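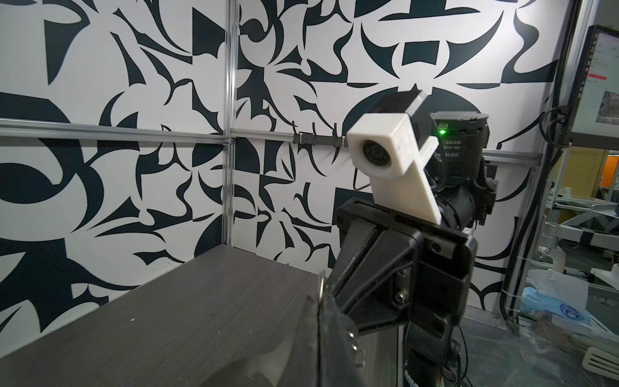

Zweiarmzelle, Blick auf den Nachbararm mit Kamerahalter und Parallelgreifer.

Prüfliste Zweiarmzelle Wulis, Ausgabe Februar
Prüfung vor Schichtbeginn, Antriebe aus, sofern nicht anders vermerkt
Prüferin: Kelly Barbosa

1. Tischfläche frei von Restteilen
i. O.

2. Musterwand und Aluminiumprofile fest verschraubt
i. O. Eckwinkel am senkrechten Profil von Hand geprüft, kein Spiel.

3. Kabel an der Rückwand außerhalb des Schwenkbereichs
Mangel, gering. Unterhalb des Halters am waagerechten Profil hängt ein dünnes schwarzes Kabel in einer Schlaufe. Mit Kabelbinder anlegen, Abstand der Befestigungspunkte höchstens 200 mm.

4. Kamerahalter (3D-Druck) ohne Risse, Schrauben vollzählig
i. O. Nächste Sichtprüfung nach 50 Betriebsstunden.

5. Leitungen am Arm zugentlastet
Offen. Am unteren Armglied liegt die Verdrahtung frei. Schutzschlauch bei Gornico angefragt. Bis zum Einbau nur reduzierte Geschwindigkeit.

6. Greiferbacken sauber, Schrauben fest
i. O. an beiden Armen.

7. Handhabung von Folienbeuteln
Bedingt i. O. Knitterige, durchscheinende Beutel verdecken Teile des Greifraums. Übergabe zwischen den Armen nur mit Haltepunkt, Wartezeit 3 s. Metallringe und Federn dürfen nicht zwischen die Backen geraten – bei Kontakt Halt und Sichtkontrolle.

8. Mindestabstand Personen bei Automatikbetrieb 900 mm
i. O. Bodenmarkierung erneuert.

9. Regalbereich neben der Zelle
Mangel. Lose Kabel am Boden unter dem Regal aufnehmen. Tüte und Taschentuchbox an anderer Stelle lagern.

10. Not-Halt, beide Taster, Antriebe ein
i. O. Quittierung an der Steuerung geprüft.

Freigabe: mit Auflagen zu 3, 5, 7 und 9. Nachprüfung durch Barbosa nach Einbau des Schutzschlauchs.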